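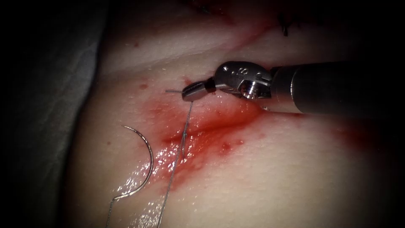 Why I still don't trust the thread tracker

Oct 29, 2023

I promised a few people I would write up what I think of Polto now that I've lived with it for a while. Short version: it's better than the thing we had, and I would not let it near a knot.

If you haven't run into it, Polto is a perception and planning package for suturing research. You give it endoscope video and the arm's joint readings, and it gives you back a needle pose, a curve for the thread, and a suggested next motion. The demo reel is lovely. Demo reels are always lovely. I have made some of them myself and I know how many takes are on the floor.

Needle first, as that's the good news. A curved needle is a friendly object. It's rigid, you know its radius before you start, and even when half the arc is washed out by glare you can fit a circle to what remains. Polto does this well. On our clips it gets the plane of the needle right most of the time, and when it's wrong it is usually wrong in the old way, flipping the arc toward the camera when it ought to tilt away. We had that bug in 2019 and everybody else had it too. A bit of memory from one frame to the next fixes most of it.

Thread is another matter. It's thin, it's pale, it kinks, and it runs straight through the worst parts of the view, where blood and fluid throw off little white highlights the same width and brightness as the thread. Any method that looks for thin bright lines will find plenty of them. Polto draws a smooth spline through whatever it finds and reports a confidence number, and I have come to dislike that number a great deal.

I pulled 200 clips and went through them by hand, which took most of my evenings for longer than I'd like to admit. In 59 of them the spline left the real thread somewhere and carried on along a wet ridge. The reported confidence hardly moved. Struan Kinnear, who wrote a good part of our labeling tool, thinks I'm being harsh and that a fair number of those would have recovered a few frames later. Maybe so. A planner that pulls on the wrong curve for a few frames has already pulled.

Then there's the question of which end is which. With a needle lying free and a strand held in the jaws, the two bits of thread you can see may or may not connect in the order the software thinks they do. The join can be out of view altogether. Polto handles this by picking the shortest path off screen. I asked on the forum whether it could return two candidates when it's unsure and was told this would "complicate the interface." I'm sure it would! The world is complicated in the same place.

Grip is my other complaint. The state machine has a flag called holding_thread, and it goes true when the jaw angle is near closed and the spline passes near the tips. Fine, but a suture strand is so thin that closed on thread and closed on nothing look nearly the same to the encoder. So the flag rests almost completely on the spline, the same spline that wanders off. Nerys Bowen tried adding a check that waits for the strand to move along with the jaws during a tiny test motion. It costs a moment each time and caught more bad grips than anything in the package. It's a dull idea and I wish the vendor had shipped it.

The planner I have less to say about. Given correct input it makes sensible arcs and respects the wrist limits. It is slow when the shaft comes in at a shallow angle and the wrist has to bend hard to get down to the surface, and it likes to park the shaft right over the spot you most need to see. There is a visibility cost you can turn up. The default is 2. We run it at 4 and I'd go higher if the paths didn't get silly.

Somebody will say that a learned policy makes all of this go away, and that I'm fussing over parts nobody will use in a few years. I've read the Lennox report that gets passed around for this. The videos look good. I could not find the failure cases, or a description of how the clips were chosen, or anything at all about fluid on the surface. Until I see those I'm keeping my splines and my complaints.

What I would like from the next release is small. Let the tracker say "I lost it." Give me the confidence per segment instead of one figure for the whole strand, so I can tell a bad stretch in the middle from a bad tip. And log the raw detections, please, so I don't have to rebuild them from overlays with Struan's script.

The update is supposed to land in December. I'll rerun the same clips, wandering splines and all, and post the table whichever way it comes out. If you have footage with a lot of glare and you're allowed to share it, write to me, I'd be glad to have it.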